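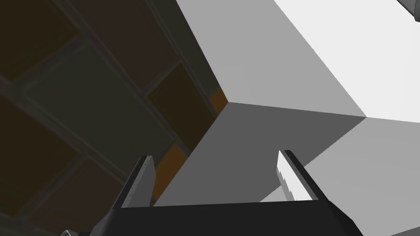 Prandar Call Screener 160

The Prandar Call Screener 160 plugs in between your landline phone and the wall jack. It checks each incoming number against a stored block list before the phone rings. Calls on the list are dropped. Calls from numbers it does not know are asked to state a name, and you decide whether to pick up.

It was designed for homes that get repeated calls about unpaid bills, back taxes, prize fees or computer repairs.

What it does
Holds up to 3000 blocked numbers, 486 of them loaded at the factory
Blocks the current caller with one press of the red button
Lets through up to 160 numbers on your allowed list
Blocks whole area codes if you choose
Keeps its lists during a power cut

What it does not do
The screener cannot tell you whether a caller is honest. Scam callers often show a false number, including a local one or that of a real office. If someone asks for payment, a PIN or your Social Security number, hang up and call back on the number printed on your bill or card.

Setup
Setup takes about 4 minutes. You will need Caller ID from your phone company. Add your doctor, pharmacy and family to the allowed list first. Callers on that list are never asked for a name.

In the box
Screener, power adapter, short phone cord, printed guide in large type

Works with
Analog landlines and most internet phone adapters. Not for cell phones or office systems with extensions.

Warranty and returns
Two years, parts and labor. Returns are accepted within 30 days through Tramstead, our service center. Please clear your lists before sending a unit back.

Page updated June 12, 2020. Product questions: Charmaine Mkhize, customer support.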